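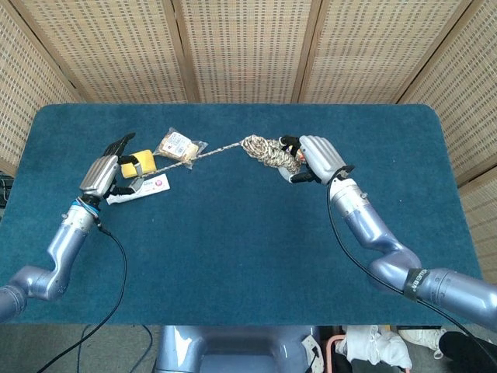 Palora Shared Studio
Minutes of the members' meeting, February 11, 2020

Chair: Shamim Gondal
Minutes taken by the Nernau table group
Apologies: the Tuesday-morning sewing people, who sent a very nice note and a tin of cookies (gone by item 3)

1. Minutes of the January meeting
Agreed, with one fix: the paint for the hallway is coming from Hayat, not Brumeck. Brumeck is doing the shelves.

2. The big room
Shamim opened by saying how much she loves the room now, and there was a lot of nodding! The folding screen with the woven panels stays where it is, behind the table with the two ends angled in. Everyone who spoke liked how it closes off the far end without making things dark. It was asked whether a second one could go by the window. Shamim will get a price from Brumeck and bring it next time.

Please lift the screen when you move it. Dragging it pulls at the light wood frames.

3. The table carpet
A long and cheerful talk about the teal carpet on the table. It's soft to work on, small things don't roll away, and the color makes everything easy to find. Against: crumbs. One member would like it changed for a wipe-clean cover. Vote taken, carpet stays, 2 against.

It will be vacuumed at the end of each session by whoever is last out. The small nozzle is in the hall closet and works much better than the brush.

4. Tidying the table
The Nernau group has been trying a new way of clearing up and is very pleased with it. Things get sorted right there on the table into food, cleaning things, and cartons or tubes, and only then carried off to the shelves. It used to take most of the last half hour and now we're done before the kettle boils (nearly).

Agreed for all groups starting next week:
- Bread, rolls and snacks stay in their bags and go to the kitchen the same day.
- Sponges go back to the sink, squeezed out. Yellow ones for the table, green for the kitchen, please don't mix them.
- Anything in a carton goes back in its carton, flap closed. We have three open tubes of hand cream and no boxes for any of them.

Shamim offered to draw up a shelf plan and asked for ideas on paper. She already had four by the end of the meeting, which is wonderful.

5. Shelves
Brumeck can start as soon as the wall is painted. 21 bins have been ordered in the deep size. Labels to be handwritten, big letters. There was a good suggestion to put the heavy bins at knee height and the light ones up top.

6. Money
Roughly 3000 in the account after the January bills. Up to 1000 set aside for shelves and bins, agreed by all. Hayat has not billed us for the paint yet. Shamim will call them.

7. Any other business
The kitchen clock is slow again. New battery needed.
Lost property: one gray mitten, one reading-glasses case, a very good pair of scissors. Claim them from the basket by the door.
A big thank-you to the people who scrubbed the hallway floor. It looks great!

To do
Shamim: price for second screen, shelf plan, call Hayat
Nernau group: write up the clearing-up list and pin it by the sink
All groups: shelf ideas to Shamim before the next meeting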